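Rasari 25 Pour-Over Water Filter Pitcher

We love this pitcher! It's the one we keep in our own shop kitchen, and Aino Ahonen has been making her tea with it every day since September (she is very picky about tea, so we take that as high praise).

Pour tap water in the top, let it drip through, drink. The cartridge sits under a screw collar, so there's no rattling around when you tip the pitcher to get the last glass out. One cartridge treats 200 liters - plenty for a two-person household to get a good long run out of it.

What you get
Pitcher with lid
One cartridge, part no. 921
Spare collar gasket

Height with lid: 25 cm
Handle: fixed, fits left or right hand
Dishwasher: pitcher yes, lid no

New cartridges need a soak before first use, and the first two fills should go to your houseplants. Ours are thriving!

It also makes filling bottles for the day so easy. The spout is narrow and pours a thin, steady stream, so you can go straight into a small bottle neck with no funnel.
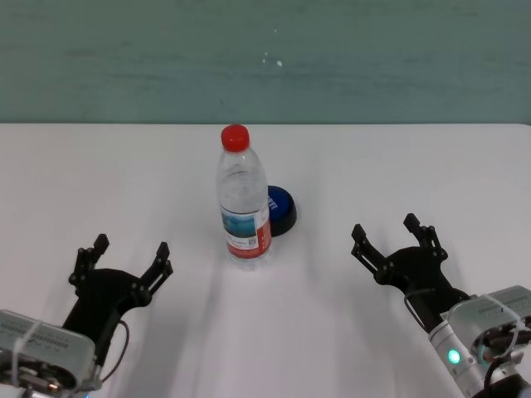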